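3.2 Keeping the hand-held grippers in shape 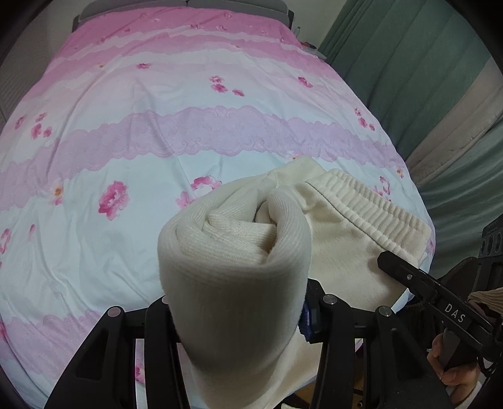
Figure 4. A rolled knit garment held in the left gripper during bedroom collection, with the right gripper partly visible at the right.

I want to spend a bit more room on upkeep than papers like ours usually do, because it ate far more of our time than I'd planned for. The Flokow pair is a simple rig on paper: two hand-held grippers, one for each hand, a wide-angle camera on each, and cables running back to a small recorder that the operator wears on a belt. What you hold in your hands is mostly black plastic, linkages and bolts, and it all moves every time you squeeze. We did 161 sessions of folding and rolling clothes with the same pair, and by the end Nipon Ongart and I could tell which bolt was going slack just from the feel of the handle (a skill I don't expect to use again!).

Let me start with the pivots. The round metal caps you see on the linkage in Figure 4 sit over the joints that take most of the load. Knitwear is hard on them in a way that boxes and cups never were in our earlier kitchen work. A thick roll of ribbed fabric pushes back over its whole width, so the fingers get forced apart a little unevenly, and the side that gives first gets looser and looser. In our first weeks we tightened everything as hard as we could, and that was a mistake. The fingers stuck halfway, the operator squeezed harder to make up for it, and the recorded opening width came out in jumps. We now snug each bolt down until the finger stops moving freely, back it off a quarter turn, and open and close the gripper 11 times before measuring. If the two fingers don't meet at the tips, we do it over.

Lint was the other big one. Fleece sheds, and the fluff goes straight into the gaps between the arms and packs down around the joints. You can't really see it until you take the cap off, and then there's this gray felt ring in there that you have to pick out with tweezers. We tried compressed air first, and all it did was push the stuff deeper. A dry paintbrush after every session works much better, with a full teardown every two weeks. Please don't oil the joints! Nantana Rojanasak tried a light machine oil on the left gripper in March, and it held on to lint so well that we had to wash the whole linkage in dish soap and lose an afternoon waiting for it to dry.

Cables deserve their own paragraph. Ours leave the back of the gripper and have to follow the operator's arm through every reach across the bed, and beds turned out to be full of things to snag on: throws, curtains, pillow corners, sleeves. We lost 4 sessions to a plug that had worked partway out, with the recording looking fine on the status light the whole time. After that we taped a loop of slack at the wrist so a tug pulls on the tape before it reaches the plug, and we replaced the stock leads with softer ones from Cillard. We also check the plug by hand before each new garment. It takes a second and it's boring, but we haven't had a dropout of that kind again.

Camera alignment was less trouble than I'd feared. The mount on each gripper is fixed by screws, and a knock against a bed frame can turn it a degree or so. We hold the closed fingertips against a printed target at the start of the day and compare the view with a saved one. If the tips land outside the marked box, we loosen the mount, nudge it, and recalibrate the lens. With a view this wide and this curved, a small turn shifts things near the rim quite a lot, so we do the check with the target at the center and then again off to each side.

Spare parts came from the Mahawong workshop, who printed replacement fingers for us in batches. We wore through 2 pairs. The finger tips go first, then the slot where the linkage slides. We swapped fingers on both grippers together, even when one side still looked good, and logged the swap next to the session number. The log is a plain spreadsheet, and it's released along with the Jistosura data, so anyone who spots a change in grip width partway through a run can look up whether we'd just changed a part.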